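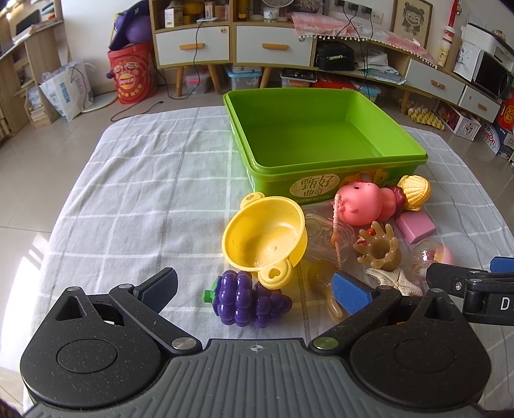 Bonjour à toutes et à tous,

Merci pour vos réponses sur le tri des petits jouets, j'en avais bien besoin ! J'ai fini par tout étaler sur la nappe à carreaux, avec la boîte vert citron juste derrière : la marmite jaune aux anses en cœur, la grappe de raisin violette, le cochon rose, l'étoile de mer blanche... Chez nous la dînette et les bestioles de bain vivent ensemble depuis janvier, et je n'ai plus le courage de les séparer.

Le 28 juillet 2023, quelqu'un écrivait sur la liste Coser :

> Pour les jouets en vrac, j'ai acheté trois bacs Pemik avec
> couvercle, un par catégorie, et des étiquettes. Ça tient
> presque 20 jours et puis tout se mélange. Vous faites comment,
> vous ? Un seul grand bac, ou plusieurs petits ?

Alors moi, je vote pour un seul grand bac, et sans couvercle (le couvercle, chez nous, finit en luge pour les peluches). On voit ce qu'il y a dedans, on plonge la main, et le soir on remet tout en deux minutes. 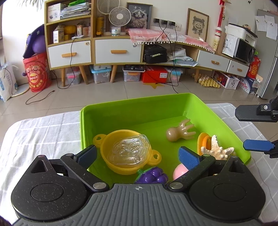 J'avais essayé les compartiments Huvero, très jolis en magasin, mais dès qu'un jouet est un peu gros il ne rentre dans aucune case – et c'est toujours celui-là qu'on réclame ! Je les ai recyclés pour les boutons et les bobines, ils sont parfaits pour ça.

Ma seule règle, c'est les grosses pièces d'abord, au fond, et les petites par-dessus. Et si ça déborde, on choisit ensemble ce qui part au carton de la bourse Fashola.

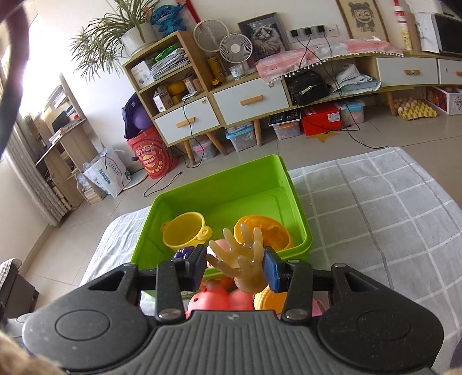 Pour le lavage, je fais une cuvette d'eau tiède avec un peu de savon, puis séchage sur une serviette, ouvertures vers le bas pour tout ce qui fait pouic. Les peluches passent en machine dans une vieille taie – vous les mettez à combien de tours, vous ? Je suis à 400 et elles sortent trempées.

Bises et bon week-end !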